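Course: Teaching Robots from Human Demonstration
Handout 3, version of September 29, 2026
Prepared by Soo-ah Oh

Please read this before you come to the practical. English is my third language, so if a sentence is not clear, write to me and I will correct it for the next group.

In the first two handouts we looked at teleoperation. The operator sits apart from the robot and drives it with a joystick, a headset or a smaller copy of the arm. This gives data that fits the robot exactly, but it is slow, and the operator gets tired quickly. In August, when the Molum group tried the teleoperation station for the first time, most of them needed the whole morning only to learn how to lift a cup without pushing it over.

Today we take the other way. The person holds the gripper in the hand and does the task directly. A camera on the tool records what the fingers do and what is near them. Later we calculate the path of the hand from the recording, and the robot learns from that path. The kitchen is a good place to practise, as kitchen tools are thin, shiny and of many shapes.
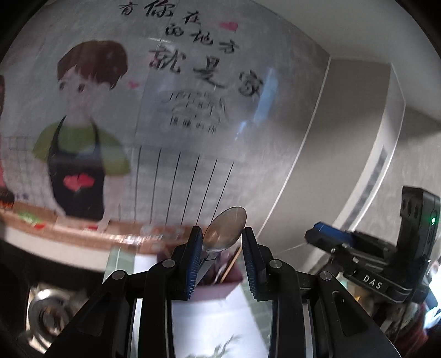 3.1 Holding thin tools

A spoon held upright between the two fingers is the first exercise. The ribbed pads must touch the metal on both sides. If only one pad touches, the spoon turns when you move, and the robot will learn a grasp which it cannot repeat.

Close the fingers slowly. Many students squeeze too early, while the hand is still travelling. Stop first, then close, then count one second in your head before you lift. This small pause helps us later to find the moment of the grasp in the data.

Move at the speed of a person who carries a full glass. When the hand goes fast, the background becomes smeared, and the software which calculates the path has few sharp points to follow. Printed walls with letters and drawings are useful for this software. Large plain surfaces are difficult for it, and shiny ones are worse, for the reflections move together with you.

A demonstration has this order:
Start with the fingers open, above the container.
Go down, stop, close.
Lift until the tool is free.
Put it back, open, and return to the start.

Do not talk to your partner during a demonstration. If you make a mistake, finish the movement anyway and write "failed" in the log. Please do not delete anything. We use the failed ones in Handout 8.

3.2 Wide and flat tools

With a spatula you have a choice. You can take the shaft, or you can take the head by its two sides, as you do when it stands in a container with the head up.
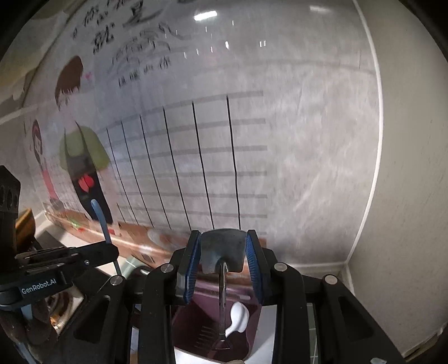 The second grasp needs a wider opening, and the fingers must arrive at the same height, otherwise the head tilts. Look also at what stands beside the tool. Another spoon in the same container can catch on the finger when you go down. A person feels this and corrects it without thinking, but the robot has no such feeling in our set-up, so please choose a path that leaves space.

For work with two hands, decide before you start which hand moves first. The resting hand should stay still and not drift in front of the other one.

3.3 How many demonstrations

For the Fimix exercise each pair should bring 191 demonstrations, failed ones included. The Grønli set, which you will use for comparison, has 600. It takes around two hours for a pair that changes places regularly.

3.4 To prepare

Read the text by Mukarero on the course page, only the part about grasp timing. Write half a page on this: what information do we lose when we give up the joystick and take the gripper in our own hand? Bring it on paper.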